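Brallix closes its first outside round

9 October 2018

Those of you who have been reading since the early days will remember Brallix as the little company with the two desks at the back of the old print works in Brelley, and the very loud kettle. I am very pleased to be able to tell you that they have closed their first proper funding round, led by Daler, with a smaller cheque from Hayashi, who came in quite late and (I'm told) read every page of the paperwork twice.

The company isn't giving out the size of the round, and I have promised not to guess in print, so you will have to make do with the rest of the story. For anyone new, Brallix makes software that helps small wholesalers get paid. A wholesaler sends out its invoices, Brallix keeps track of which ones are going stale, sends the polite reminders, and then lines up the payments against the bank statement so that somebody in the office doesn't have to do it on a Friday afternoon with a ruler and a highlighter. It doesn't sound like much of an adventure when you put it like that, but I spent a morning with them last March and came away rather taken with it. The people who use it are fond of it in the way you might be fond of a good pair of boots.

When I visited they had 59 paying customers. They now have 106, and 71 of those are on the yearly plan, which the team only brought in over the summer and were nervous about. There had been a long argument over whether small firms would pay for a year up front when they were already short of cash - that being the reason they needed the product in the first place - and in the end they offered it at a modest discount and let people choose for themselves.

The money will go mostly on people. They want two more engineers and somebody to look after new customers in their first few weeks, a job the founders have been sharing between them, often in the evenings. Some of it will go on connecting to more banks too, as the present list leaves out a couple that customers keep asking for.
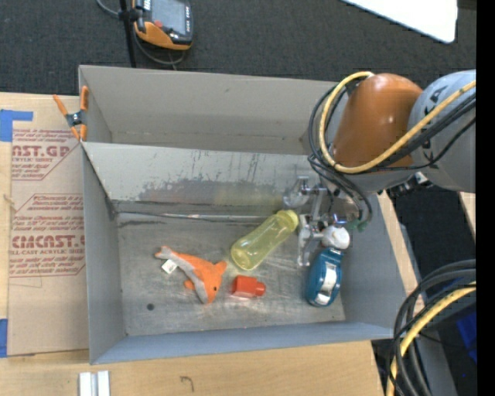

I did ask whether taking outside money would change the place, as it so often does. The answer was that Daler gets a seat on the board and monthly figures, Hayashi gets the figures and no seat, and the office stays in Brelley for as long as the landlord will have them. There's no plan to open in London. There was some talk of selling abroad one day, but they would like to get the bank connections finished first, and having seen the list pinned up by the door I think that will keep them busy for a good while yet.

The jobs should be up on the Brallix website by the end of the week, and the customer role can be done partly from home. If you know a patient person who is good on the telephone and doesn't mind talking about invoices, do pass this along to them. I hope to go back and see them again next March, once the new people have settled in, and will write it up for you then - kettle and all.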